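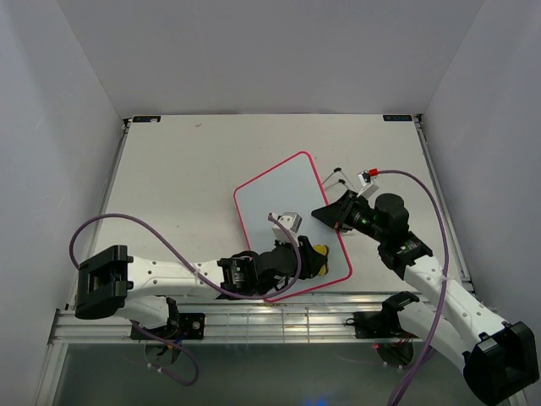
Viltley Community Health Post: Visit Report
2024-09-12

The health post at Viltley serves three villages on the east side of the river and the scattered farms above them. I spent two days there on behalf of Hondska, which has paid part of the running costs since the post reopened after the pandemic. The purpose was to check the vaccine cold chain, the patient register and the state of the building before the next grant period is agreed.

Access is by ferry from Fahy and then 62 kilometers of unpaved road. The road was graded in June and the trip took a little under three hours. During the wet months the last stretch can close for several days at a time, so the post keeps a larger stock of oral rehydration salts and antimalarials than its patient numbers would suggest.

Staffing is one nurse, one midwife and a part-time dispenser. The second nursing position has been vacant since the spring. Tove Egilsson, who coordinates the district program from Fahy, has advertised it twice. Both applicants withdrew when they learned that the housing has no running water. A rainwater tank holding 1000 liters has been bought and is standing beside the staff quarters, but the gutter on that side of the roof has to be replaced before it can be connected.

The cold chain is in fair order. Vaccines are kept in a solar direct-drive refrigerator with a Flodix temperature logger clipped to the middle shelf. I downloaded the log for the whole period since the previous visit. It contains two excursions above 8 degrees, both under an hour, both on outreach mornings when the lid was opened repeatedly for packing. Ice packs are now prepared the evening before. The paper chart on the wall agreed with the logger except for one week in which the afternoon reading had been left blank.

The patient register lists 979 consultations for the half year. Respiratory complaints make up the largest group, followed by skin infections and prenatal visits. Entries are legible and diagnosis codes are used correctly in most cases. Follow-up is weaker. Patients referred to the hospital in Fahy are recorded as referred and then usually disappear from the book, with no note of whether they arrived. The hospital returns discharge slips only if the patient carries them back. Egilsson has asked for a monthly list by phone instead, and the hospital records office has agreed to try it.

Building: the roof over the waiting area leaks at the ridge, and the ceiling panel below it has been taken down. The delivery room was repainted and the floor drain cleared. The incinerator works but its ash pit is nearly full and a new one should be dug further from the well. The latrine doors need hinges.

On the second morning I went with the midwife to the outreach session in the upper village. It is held in the school, which was between terms. Children were weighed on a hanging scale, and growth cards were filled in on the spot. Several families had lost their cards, and their history had to be copied from the register that afternoon. A box of blank cards is included in the next shipment.

Items to be settled before the grant is renewed: the gutter and tank connection, the ridge repair, the ash pit, and a written procedure for referrals. Quotes for the roof work have been requested from two builders in Fahy. The next visit will be made after the rains, when the road has reopened.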